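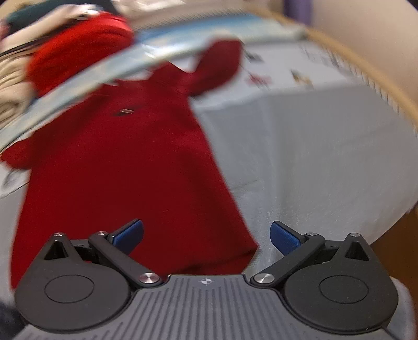
La prenda roja, extendida sobre una sábana blanca.

Llevo desde marzo queriendo escribir sobre el cambio de armario, y cada vez que me siento a hacerlo acabo levantándome para abrir un cajón y comprobar algo, y claro, del cajón ya no se vuelve. Hoy me he hecho un café, he cerrado la puerta del dormitorio y aquí estoy, a las seis de la tarde, dispuesta a contarlo de un tirón aunque me salga largo (que me va a salir largo, ya me conocéis).

En mi casa el cambio de armario era una ceremonia. Mi madre bajaba del altillo unas maletas de cartón duro que olían a alcanfor y durante un par de días no se podía andar por el pasillo. A mí me encantaba. Me probaba los vestidos del verano anterior con los calcetines de lana todavía puestos y me miraba en el espejo de la entrada a ver cuánto me faltaba por crecer. Luego venía la parte menos divertida, la de estarse quieta mientras te cogían el bajo con alfileres, y el «no te muevas» dicho con tres alfileres entre los labios, que todavía hoy no sé cómo no se los tragaba.

Cuando me vine a vivir a Pustari me traje la costumbre, pero no el altillo. El piso tiene dos armarios empotrados bastante decentes y un trastero al que se llega por una escalera que yo evito todo lo que puedo. Durante años metí la ropa de invierno en bolsas grandes, las bolsas debajo de la cama y la cama, en fin, encima de todo aquello, como la princesa del guisante. Cada otoño sacaba jerséis arrugadísimos con forma de bolsa. Y cada otoño prometía que al siguiente lo haría mejor.

Este año me propuse algo distinto: sacar absolutamente todo y apuntarlo en una libreta. Todo, también los calcetines. Me salieron 335 prendas. Trescientas treinta y cinco para una sola persona que se pasa la semana con los mismos dos pantalones. Me quedé un buen rato mirando el número y después repasé la suma por si me había equivocado, porque yo habría jurado que tenía la mitad. Trece camisetas blancas. Trece, y todas un poco diferentes entre sí, según yo, aunque ahora mismo no sabría explicaros la diferencia.

Lo de contar tiene su aquel. Cuando ves la ropa colgada, ves colores; cuando la apuntas, te acuerdas de cosas. De la blusa que compré para una boda en Baudry y que me dio un calor espantoso durante todo el banquete. Del abrigo verde que me costó medio sueldo y que me puse tanto que se le transparentan los codos. De una falda con la etiqueta puesta, comprada en unas rebajas en Hutix por pura cabezonería, porque era la última y había otra señora mirándola. Esa falda ha vivido conmigo seis años y no ha salido nunca a la calle, la pobre.

El rojo oscuro, por cierto, es mi debilidad. Lo he descubierto con la libreta delante: granates, burdeos, color vino, teja subido… Mi madre decía que el rojo era para las morenas y que a mí me apagaba la cara, y me imagino que por eso mismo me lo compro cada vez que lo veo. Las prendas rojas las dejé para el final, y de ellas solo he soltado una.

El método, si es que se puede llamar así, fue bastante casero. Hice un montón para lo que me pongo y otro para lo que me pondría si alguien me lo planchara. El tercero era el de «esto me da pena», y ese creció tanto que tuve que trasladarlo al sofá. Se quedó allí cuatro días. Cenábamos los dos juntos, el montón y yo, viendo la tele. Al cuarto día ya me daba bastante menos pena y pude sentarme a repartirlo con la cabeza más fría. Os lo recomiendo de verdad: no decidáis nada la misma tarde, y menos con hambre.

Una parte se fue al ropero de Pleltov, que es un local pequeñito detrás del mercado donde recogen ropa en buen estado y la venden a precios de risa. Me gusta ir porque huele a jabón y porque siempre hay alguien probándose un abrigo encima del abrigo que ya lleva. Tienen una pizarra con lo que necesitan cada semana; cuando fui pedían chaquetas finas y ropa de niño, y de lo segundo no tenía nada, pero chaquetas finas llevé cinco. Y salí, lo confieso, con un pañuelo de lunares que no me hacía ninguna falta. Todavía no lo he apuntado en la libreta.

Otra parte la he guardado para arreglar. Aquí es donde me pongo un poco pesada, perdonadme, pero es que coser un bajo es facilísimo y da una satisfacción enorme. Hay que planchar el doblez antes de coser, que es lo que yo me saltaba siempre, y usar un hilo un pelín más oscuro que la tela, que se disimula mejor. Las puntadas, pequeñas por fuera y sin tirar, que si tiras se frunce y luego parece una cortina. Si la tela tiene vuelo, dejadla colgada una noche entera antes de marcar. A mí me lo enseñaron así y las veces que me he creído más lista he tenido que descoserlo.

Para las etiquetas que pican, tijerita de punta fina y paciencia. Yo he agujereado dos camisetas por cortar deprisa, justo en la nuca, y las sigo usando con el pelo suelto.

¿Y lo de doblar? He probado lo de poner la ropa en vertical, como si fueran libros, y para las camisetas me funciona muy bien. Para los jerséis gordos, ni hablar: se me desparraman en cuanto saco el primero. Esos van tumbados, con papel de seda entre uno y otro y un saquito de lavanda de la mata que tengo en el balcón, que este año ha venido espléndida. En total eran unos 900 gramos de flor antes de secarla, que suena a poquísimo, pero me dio para llenar todos los cajones y regalar.

Ahora el armario cierra a la primera. Anoche me levanté a por agua y abrí la puerta solo para mirarlo un momento, con las perchas todas hacia el mismo lado y hueco entre una y otra. Me queda pendiente la caja de los zapatos, que está en el trastero, y ya os he contado lo que opino de esa escalera. Si alguien sabe cómo quitar el olor a humedad de unas botas de ante sin estropearlas, que me lo deje en los comentarios, por favor, que las quiero para octubre.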